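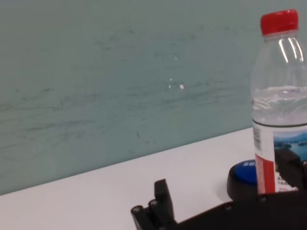

FOR IMMEDIATE RELEASE

Wullton, 13/12/2020

Water bottle to be found where it was left, says Gotcombe

Small firm launches a tidying scheme for the shared table, and asks for your patience while it argues about the bottle

Gotcombe, the Wullton maker of plain furniture and plainer advice, today announces the Clear Table Plan, a set of house rules for any table that is used by more than one person and owned, in practice, by none of them. The Plan is free to download, runs to 2 pages and has taken us since June to write. Much of that time went on a single question: where should the water go?

The question is less silly than it sounds. A shared table begins the week with nothing on it. Then a pen arrives. The pen is joined by a charger, a mug, a second mug, a parcel for a person who left in the spring, and a bottle of water, half drunk, which everyone assumes belongs to somebody else. In our experience the bottle is the last thing to be cleared away. A mug embarrasses people, but a bottle with its cap on looks as though it has a plan.

We asked the customers on our mailing list what was standing on their own shared table at the moment they opened the email. We had 577 replies, which is more than we get when we offer a discount. A drink of some sort came up far more often than any tool, paper or piece of equipment the table had been bought for. One reply consisted of the single word "soup".

"I have been making tables for most of my life and I have never once seen one used for what the customer told me it was for," said Eckhard Brandes, founder of Gotcombe. "They say it is for meetings. They say it is for drawing. I go back a year later to tighten the legs and it is for bottles. I have stopped minding. I would only like them to choose a spot."

What the Plan says

The Clear Table Plan divides a table into the working part, the edge and the back. The working part is the bit in front of you and should hold only what you are using now, or will be using before you next stand up. The edge should hold nothing at all, as anyone with a sleeve will confirm. The back, where the table meets the wall, is for things you want to reach but do not want to look at.

Drinks go at the back, caps on. This was the ruling we reached in the end, and it was not unanimous. A vocal party in our own workshop held that water belongs within easy reach, in the middle, where you will remember to drink it. The same party has since replaced a keyboard. The Plan allows a bottle in the middle of the table when nothing else is going on there, and we would like it noted that this was a generous concession.

Small round things get a paragraph to themselves. Buttons, lids, coasters and tape all have a habit of sliding in behind something taller and staying there until the table is sold. The Plan asks that nothing short be kept behind anything tall. We tried this rule on our own white table in the Wullton showroom, the one against the green wall, and can report that it is harder to keep than it is to write. 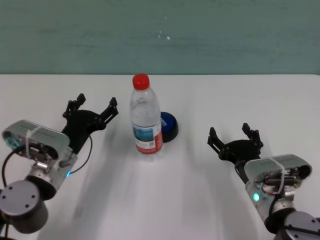
The wall, while we are on the subject

Visitors to the showroom often ask about the paint. It is a quiet teal-green, chosen after a long discussion that we do not intend to reopen, and it has picked up its share of marks. There are smudges and small white specks, and people do point at them. We have decided to leave it alone. A table pushed against a wall will mark the wall, and a showroom that pretends otherwise is selling you something.

The Plan does include a short note on this for those who mind more than we do. Leave a gap of 35 millimetres between the back of the table and the paintwork. Wipe the wall with a barely damp cloth and stop sooner than you want to. If a speck turns out to be a chip, no amount of wiping will help, and a good deal of wiping will give you a larger chip.

About white tabletops

We sell more white tops than any other colour and have mixed feelings about it. A white top shows everything, which is the reason to buy one and also the reason people write to us afterwards. The Plan takes the view that a table that shows its crumbs is a table that gets wiped. Customers who would like a surface that keeps their secrets are directed to the dark end of the catalogue, where Eckhard will sell them one with a slightly raised eyebrow.

For everyone else, the care instructions are short. Warm water, a soft cloth, a drop of washing-up liquid if things have gone badly. Dry it after. Lift things when you move them, even light ones, and especially anything with grit underneath. The people who drag a pot plant across the table to get at the window know who they are.

The ten-minute clear

At the heart of the Plan is a habit that takes ten minutes at the end of the day. It goes in this order, and the order matters.

Take away everything that can be drunk or could once have been eaten. Bottles with water still in them are emptied into the nearest plant or finished by their owner. If no owner comes forward, the plant wins.

Put back anything that has a home. If it has been on the table for a week and has no home, it is given one or it goes in the box.

Wipe from the back to the front, so that whatever you have gathered ends up in your hand and not behind the skirting.

Stand at the door and look. If something on the table catches your eye, go back for it.

The box deserves a word. Each table gets one, with a lid, kept underneath. It is emptied at the end of the month in front of witnesses. Our own box has so far produced three left-hand gloves, a door handle and a birthday card that had been signed by everyone and given to no one. The card has now been delivered. It was received politely.

Trying it out

The Plan had its first proper outing at Weidemann, the bookbinders two doors down from us, who share one long table between the whole workshop and were good enough to let us interfere. They kept to the drinks rule from the start, glue and water having met there before. The rule about the edge took longer. The rule about the box was adopted with an enthusiasm that worried us a little, and we understand that a stapler in daily use went into it twice.

Plareck, who print our catalogue, have agreed to print the Plan as a card for pinning up. There will be a first run of 400, on stiff white stock with rounded corners, because the sharp ones on last year's calendar drew comment. The cards are free to anyone who visits the showroom and go in the post with any table ordered from now on. If you would prefer to write the rules out yourself in your own hand, we think you may be exactly the person your table needs.

"People will say you do not need a card to tell you to move a bottle," said Eckhard Brandes. "I agree with them. I then look at their table."

How to get the Plan

The Clear Table Plan can be downloaded from the Gotcombe website or collected from the showroom in Wullton during opening hours. Cards are one per household, two if you can show that the first was put somewhere safe. Schools, clubs and offices may copy it as they like, provided they leave in the paragraph about the edge.

Readers who disagree with the ruling on drinks are invited to write in. Letters will be read, and kept on the table until someone clears them away.

Notes for editors

Gotcombe makes tables, benches and shelves in Wullton and sells them from the showroom at the front of the workshop. The firm was founded by Eckhard Brandes, who still fits the legs.

Eckhard is available for interview in the mornings. He is happy to talk about tables, tabletops, the care of tabletops and the decline of the drawer. He would rather not be asked about glass.

Press enquiries should go to the showroom desk, marked "Clear Table". Please do not put anything down on it when you arrive.

Ends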